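News from the Tretstead Robotics Club

The spring term is almost finished, and the members of the desk group asked me to write a few lines for the newsletter. I am glad to do it, because many parents and former members have asked what happens in our room behind the two white doors. English is not my first language, so please forgive me if some sentences are a little stiff.

The desk group has 6 students this year. In March they chose a task which sounds very simple: the robot should tidy an ordinary desk. It should take a phone, move it to another place and put it down without dropping it. It should also deal with the small things that people leave behind at the back of a desk. The students called the project Aritz. They voted for this name in the first meeting, and I was told that the discussion about it was longer than the discussion about the task.

For the first weeks there was not much to show. The group wrote down how a person tidies a desk. They filmed their own hands, and they noticed that each of them does it in a different order. One student always begins with the phone. Another one starts with the books and makes a pile, and only then looks at the rest. In the end they agreed to leave the books where they are and to practice with light objects first.

After that came the work on the arm. The phone was the most difficult object by far. It is flat and smooth, and when it lies on the table the gripper has almost nothing to take. The students tried first to pick it up from the middle of the table, and this went badly for two meetings. Then they had the idea to place it in a small stand, so that the gripper can close on it from the sides. This was better. We know that at home most people do not keep the phone in a stand, and the group wants to return to the flat phone in the autumn.

A second problem was the height of the desk. The tabletop stands on two legs and can go up and down, and in the beginning everybody left it where he or she liked it. The positions saved on one day did not fit on the next day, and the hand came down too early or too late. Now there is a rule that the height is measured before the first run and written in the log book. It takes a minute, and we have lost much less time with searching for errors.

By now the group has recorded 851 runs. Each run has one line in the log: the object, the starting place, the result and a short remark. Some remarks are very useful and some are only one word - "again" is the most frequent. The younger students keep the log in turns, and I think they have learned from it as much as from the programming. 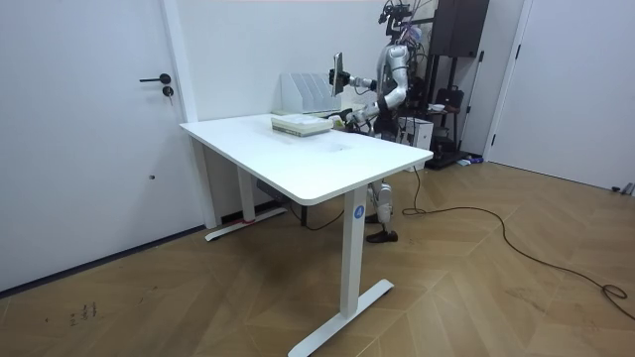

The demonstration evening

On 11 June 2022 the club will open its room for families and friends. The desk group will show the phone task and, if the last tests go well, also one task with both arms. In this second task one hand holds the phone up while the other one reaches to the small objects at the back of the desk. The students are a bit nervous about it. The two arms work well when they are tested separately, but together they sometimes wait for each other and neither one begins.

The demonstration takes roughly half an hour, and after it there is time for questions. Please mind the cables on the floor when you come in, and keep small children on the door side of the desk while the robot is moving. The students will tell you where to stand.

Thanks and requests

We thank the Widmer workshop for the repair of our old power supply, and the Horkow bookshop, which gave us a box of damaged notebooks. The covers are bent but the pages are perfectly good, and they have become our log books.

For the autumn we are looking for things that are usual on a desk and may be scratched: pens, keys, tape rolls, glasses cases, old phones that do not work anymore. Please take out the SIM card before you bring them. We do not need more cups. We have plenty of cups, and for the moment the group does not want to try them.

New members are welcome in the desk group from the age of 13. No experience with programming is necessary, but a student should be able to stay with one problem for some time and to write down what he or she did. There are 2 places free. If you are interested, speak with one of the group leaders at the demonstration evening or leave a note in the club letter box at the main entrance.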